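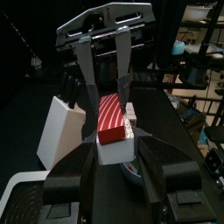
Two arms at one table at the Dunwood open day: gray fingers grip the red block on top of the white one, with a second, black pair open on either side.

The workshop at Dunwood opens its doors one Friday in May, and by 10 a.m. the line reached the parking lot. The staff had printed 200 visitor badges. They ran out before lunch and switched to masking tape and a marker.

Most people came for the two-arm table. Kristóf Fodor runs it with his sister Erzsébet, who wrote most of the control software. The pair moved over from Prenden three years ago and brought the project, called Arain, with them.

The task is stacking blocks. One arm handles the upper block while the other works lower down, and the two have to stay out of each other's way in a space a toddler could cover with both hands. A knife block and a bowl share the tabletop with them.

"People ask why we don't clear the table," Erzsébet Fodor said. "Kitchens aren't clear. We want it to cope with a kitchen."

Each arm plans its own moves and tells the other where it means to go next. If the two plans cross, the arm with less to do waits. On Friday that wait was easy to spot — a short stop, long enough for one boy to announce that it was broken.

It wasn't, but things did go wrong. During the 11 a.m. run a block landed crooked and slid off the stack. Kristóf Fodor put it back by hand and started over. He keeps a log of every attempt, and the day's count came to 104, with 13 marked as failures.

"Thirteen is a bad day for us," he said. "Last week was better. I'd blame the lights, but I haven't checked."

Zudusside, a small company that makes kitchen aids for people with limited hand strength, is paying for part of the work. Its first home trial is planned for the fall, with one arm and no knives.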